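Stirnex adds board fixture to Kalinowski test line

December 30, 2025

Stirnex has installed a new holding fixture for narrow circuit boards at its Kalinowski site. The fixture is a flat gray plastic panel with a row of vertical slot holders and one larger square holder, mounted in front of aluminum extrusion profiles. Each board is inserted on end and stays upright until it is released for test.

The panel replaces a tray system in use since March. Process engineer Wanda Borkowska said 722 boards went through the slots during the trial, with 9 rejected for edge damage. The trays will remain in service for wider boards.

A second panel is on order. Slot width and spacing will be unchanged.

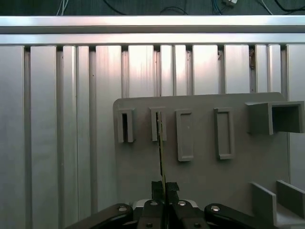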